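Pre-run checklist, RAM removal bench (Undeo arm), 26/03/2019
Filled in by Banafsheh, before the second block of trials. Negin, please add your notes under mine and don't tidy up my rambling!

**Power and stops**

- [x] E-stop pressed and released, arm stayed put both times. The button still feels mushy to me, but it works.
- [x] PC tower unplugged from the wall. I also hold its power button down for a bit, old habit.
- [x] Arm cable clear of the elbow. I had to re-route it after Friday's session (my fault, I'd left it looped over the joint).
- [ ] Floor tape around the bench. Half of it has peeled up again. Not stopping the run for tape, but I do want it fixed.

**Arm and gripper**

- [x] Finger screws snug.
- [x] Grip force limit set to the low profile. Please check this one yourself, because the Rostami script puts it back to default every time it restarts and I've been caught by that twice now.
- [x] Wrist camera bracket tight, no wobble when I push on it.
- [ ] Finger pads. They look a little shiny to me. I'd swap them before the next block, but I can't find the spares.

**Method check**

We're comparing two ways of getting the module out: straight pull, and what I've been calling the rock (tilt one end, then the other, then lift). The first block was 24 straight pulls and I'm not thrilled with them. The force trace climbs, sits there, then drops off a cliff when the stick lets go, and that's exactly when a knuckle or a capacitor gets whacked. The rock looks way calmer so far, though I've only done a handful by hand-guiding and I don't trust that yet.

- [x] Tower on its side, side panel off, board facing up.

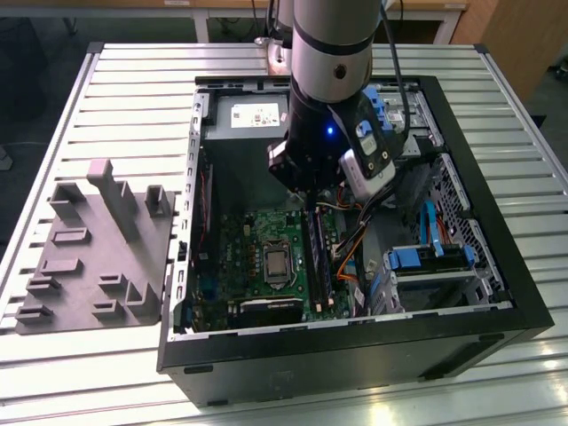 - [x] Approach height taught again after the bench got bumped. I went slow on the last stretch and kept my hand on the stop the whole way down, and I'd like you to do the same until we've got a full block logged.
- [x] Log folder named with the method in it. "test_new_final" is banned!
- [ ] Latch check at both ends of the slot. I keep wanting the script to do this, but for now it's eyeballs and a flashlight.

**OK to run?** Yes, at reduced speed, with somebody standing at the stop. Pads and tape still open.

*Negin:* Force limit checked, it had reset again, so I put it back. Spare pads are in the Restetti box under the printer. I'll start on the rock trials after lunch.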